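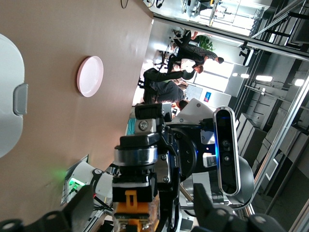

Pink plate, brown table

Three nights in Bruden
July 12, 2018

We got back from Bruden on Sunday and I want to write up the hotel before I forget the details. I found very little in English when I was booking, and most of what I did find was years old.

We stayed at the Grirora, on the hill side of the station. I booked a double for three nights and paid on arrival. They took a card, although the website says cash only. The room was on the second floor at the back. It had two single beds pushed together under one large sheet, so there was a ridge down the middle. I asked about it and was told all the doubles are like that except the two at the front, and those look over the main road. I stayed where I was.

The bathroom was small and clean. The shower took a few minutes to warm up in the mornings and was fine after that. There was a kettle but no cups. I went down for some and the man on the desk gave me four.

Breakfast is from 7 and is included. Bread, cheese, ham, boiled eggs, a bowl of tomatoes, and coffee from a machine that does a better job than I expected. On the last day there was a coach party in and the eggs had gone by the time we got down.

Noise was the main problem. The walls are thin and the lift is next to rooms on our side. If you are a light sleeper, ask for something at the far end of the corridor. The lift stops being busy at night but the door has a loud thump to it, and we heard it each time somebody came in late. 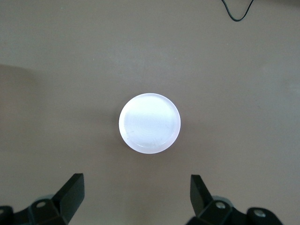 Round and white, from above

Getting there is easier than it used to be. On our last trip, one December, we had to wait for the ferry across to Skolow and it was not running to any timetable I could make out. Now there is the bridge. The bus from the station goes straight over and takes 20 minutes to reach the harbour. You buy tickets from the driver. He did not want to change a note, so keep some coins back.

Skolow is worth a day, I think, but not more than that. The harbour has been tidied up and there is a proper path along the water now, with benches. The old ferry building is shut. We walked as far as the lighthouse, which was also shut, and then back by the upper road. That one has no pavement for a good part of the way and I would not do it again with lorries going past.

We ate at Ķēniņš both times we were over there. It is a plain sort of place behind the church. The fish soup is good and comes with more bread than you can eat. The second time we had pancakes, which were a bit heavy. They close in the middle of the afternoon, so go early or wait until evening.

Would I stay at the Grirora again? Probably yes, for the price, and because the station is so close. For a longer trip I would look for a room on the Skolow side instead - there were a few signs up in windows near the harbour, and it would be quieter at night. I wrote down the phone number from one of them and have since lost the piece of paper.

Next month we are only going as far as the coast. I have not booked anything yet.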